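Teller für Hutthorpe

Meine Schwester war ja der Meinung, man könne nach einer Scheidung ganz gut von Papptellern leben. Ich nicht! Also bin ich am Dienstag gleich nach der Arbeit zu Danica Kollár gefahren, die ihren halben Haushalt auflöste, weil sie nach Hutthorpe zog (freiwillig, man stelle sich das vor). Bis zu 80 Teller hatte sie im Keller, alles noch von der Pension ihrer Tante, und ich durfte mir aussuchen, was ich wollte.

Ich wollte alles, wie immer. Blau gerändert, mit Röschen, mit Goldkante, dazu eine Suppenschüssel, in der man ein Kind hätte baden können. Danica saß auf der Kellertreppe, aß eine Birne und sagte nur: »Du hast doch gar keinen Schrank.« Das stimmte leider. Der Schrank war bei Pavel geblieben, zusammen mit dem Hund und dem guten Messer.

Am Ende nahm ich die schlichten. Weiß, rund, glänzend, kein Röschen weit und breit.

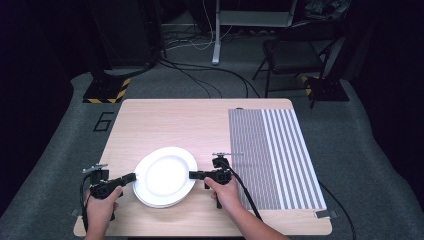 Zu Hause stellte ich zwei davon übereinander auf den Tisch und setzte mich davor wie vor einen Fernseher. Zwei Teller, dachte ich, für wen denn der zweite? Dann klingelte das Telefon, es war 19 Uhr, und meine Schwester fragte, ob sie zum Essen kommen könne, bei ihr seien die Pappteller alle.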